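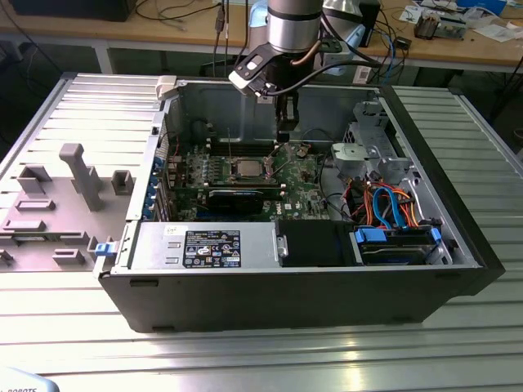

I've been putting off writing this one up until we'd had the Grestik gripper for two full terms, because every review I read before we bought it was done by someone who'd had the thing out of the box for an afternoon. So, two terms, one after-school robotics club, ages thirteen to seventeen, and one very patient arm. Grab a cuppa, I do go on a bit.

Some background first. Our club already had the arm when I took over, and a tired old gripper that came with it. The kids picked computer teardown as their project for the year (robot takes the guts out of an old desktop, guts go in the right bins) and it was pretty clear by week two that the old gripper wasn't up to it. Too fat. You'd line it up beautifully over a stick of memory and there'd be a fan housing or a loop of cable in the way, and down it would go regardless, crunch.

The Grestik is a two-finger parallel job, black, with fingers that are properly skinny at the tips. We paid $303 for the gripper and another $49 for the spare finger set, and the spare set is the best money we spent all year. Buy it at the same time. You will bend one! We bent ours on a drive cage in the second session.

What it's like to use: lovely, mostly. Getting down into an open tower is a horrible job for a robot, everything's at a different height and half of it is shiny, and the slim fingers give you a fighting chance. The memory is our favourite target and it's the one the kids show off to parents. Somebody has to flick the end clips open by hand first (we tried doing that with the robot for most of a month, don't bother) and then the gripper comes straight down, closes, and gives a slow pull with a little rock in the middle. The rock was a Year 9 idea and it's still in the code. When it works the whole room cheers, every single time.

Power and data cables are so-so. It'll hang on to a SATA plug if you come at it square, but the rubbery pads that ship with it go slick after a while and then you're just stroking the plug. We swapped to the grippier pads in the spare set and that helped heaps. Wiping them with a damp cloth before each session helped too, which I wish the manual had mentioned.

Now the grumbles. The wiring is my big one. The cable out of the gripper is stiff and it's a fraction too long, so you end up with a loop of it hanging off the arm looking for something to catch on. We clip ours back, it works its way loose, we clip it again. A right-angle plug would fix it and surely costs nothing.

The software is the other one. Grestik's own app is fine for open, close and how hard, and the younger kids had it sorted in ten minutes. The minute you want to do anything in your own program you're into the manual, and the manual is grim. Force is a number from 0 to 3000 with no units anywhere. Is 2000 a lot? It's enough to crack a plastic latch, I can tell you that much. We stay well under it for anything on a motherboard and have a chart taped up inside the cupboard door with the settings that have worked for us.

We did try a loaner of the Drorasine before buying, and it's the nicer piece of engineering, no question. Smoother, quieter, and it tells you how hard it's squeezing in real numbers. It was also a lot chunkier around the knuckles and I couldn't see it fitting between a graphics card and the memory slots without a fight. If your club is doing bigger stuff, stacking or sorting or the like, I'd look there first. For poking around inside computers I'd still go skinny.

Couple of bits of teardown advice while I'm here. Lay the tower on its side and get the side panel right off and out of the road. The old office Dells are brilliant for this, they come apart with coloured latches and hardly a screwdriver needed, and schools and offices are always chucking them out. Leave them unplugged for a good long while beforehand, and the power supply stays shut, full stop. That's the one rule I get shouty about.

Would I buy the Grestik again? Yep, with the spare fingers, and with my own cable clips in hand. Four stars from me. The kids voted five, but they don't have to read the manual.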